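Forums > Workshops and Shared Spaces > Heating and running costs

Thread: Heating a big high-ceilinged unit without going broke?

hawi_l
Right, need a bit of help. We've taken on the lease at the old Flilholm building, one big room, high ceiling, single skin walls on two sides. Seven of us sharing. Mostly woodwork and upholstery, one person doing bike frames. It was lovely in May when we signed. It is not lovely now.

Current setup is two electric fan heaters and a lot of swearing. Last month's bill was 300 quid over what we'd budgeted and you still couldn't feel your fingers before 11am. Glue won't go off properly either, had a chair come apart in my hands.

Options so far:
wood burner (landlord says "maybe", insurance says nothing yet)
infrared panels over the benches
air to air heat pump, got one quote, nearly fell over

What are people running? Don't say jumper.

plane_shavings
Jumper.

shoaib_w
Infrared over the benches, no question. You're trying to heat people, so heat people. All that warm air from the fan heaters is sat up in your roof doing nothing. We put panels over four benches, on pull cords so you only run the one you're stood at. Bills went down 185 a month compared with the old blowers and people stopped moaning. Mostly.

They're Plamon ones, can't remember the model. Bit ugly, pinkish glow. You get used to it.

Valentina O
Disagree with Shoaib a bit. We had infrared in our last place and it's fine for the top of your head and awful for everything else. Hot scalp, freezing feet. Also does nothing for your tools and timber, which stay stone cold. Hawi mentioned glue. A panel 2 metres up won't warm the inside of a stack of boards that sat at 3 degrees all night.

You need some background heat, even if it's low. Sorry. I know it costs.

shoaib_w
You can warm the glue up separately though? And the joint. We've got a cupboard with a little tube heater in, everything that's waiting to be glued goes in there overnight. Costs pennies. Not heating a whole barn for the sake of a bottle of PVA.

Valentina O
Small joints yes. Try getting a table top in a cupboard.

shoaib_w
Big cupboard

irfanp
Whatever you pick do the draughts first. Everyone skips this. We spent months argueing about heaters and then somebody held a bit of tissue up to the roller door and it went sideways. Brush strip down both sides, rubber along the bottom, 205 quid all in including a new bottom seal. Best money we've spent in that place.

Next thing was a heavy curtain across the corner where people actually work. Sounds daft, works. Old theatre drape off an auction site, hung on scaffold tube. 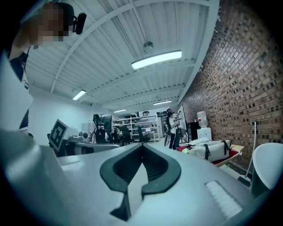
Then destratification fans, those slow ones that push the warm air back down. Ours is secondhand from a carpet warehouse. Runs all day on next to nothing. If your ceiling's high you want one, maybe two. Check which way it's spinning, ours was wired backwards for a fortnight and we all stood about saying it made no difference.

hawi_l
ok the tissue thing, just went and did it. Oh dear. It's like a hairdryer down the left side of the door.

How'd you fix the curtain pole up? Our walls are crumbly, wouldn't trust a plug in them.

irfanp
Didn't go into the wall at all. Two uprights on base plates, tube across the top, clamps. Somebody who knows scaffold should look at it. Keep it well clear of anything hot, and check the drape's flame retardant, ours still had the label on.

plane_shavings
Nobody's mentioned the wood burner. We've got one, love it, free offcuts, kettle on top. Why would you pay for electric when you're making firewood all day.

Anum Mirani
Because of the insurance. Our insurer wanted a separate hearth area, a clear zone round it, a sweep certificate and somebody named as responsible for it being out an hour before lock up. Then upholstery foam on top of that? Hawi I'd ring them before you spend a penny. Ours said no to foam and a stove in the same room, flat no, and we ended up selling the stove at a loss.

Also you can't burn ply or MDF or anything with finish on, and that's most of what people chuck in the offcut bin.

plane_shavings
Fair on the foam. Still reckon a stove's the only thing that gets a room properly warm.

Anum Mirani
Warm by 2pm, then everyone goes home.

plane_shavings
Get in earlier then lol

Valentina O
Re the heat pump quote, get another two. Ours varied massively, Afridi were the dearest and wanted to put in twice the kit the others did. Went with Dallitora in the end, decent lads, bit slow ringing back. We keep it at 12 overnight and 15 in the day. Not cosy but nothing rusts. Table saw top used to go orange every winter, hasn't since.

Do ask about dust though. The filters clog fast in a wood shop and it's a pain getting up there to clean them.

hawi_l
This is all really useful, ta. Meeting tonight so I'll put it to the others. Thinking door seals this week, curtain, then two panels as a trial at the upholstery end as they sit still the most. Stove's probably dead, will ring insurance anyway.

Irfan what width brush strip did you use? The gap's worse at the top than the bottom.

irfanp
Will measure it tomorow and post back. Get the longer bristle if you're between sizes, you can trim it.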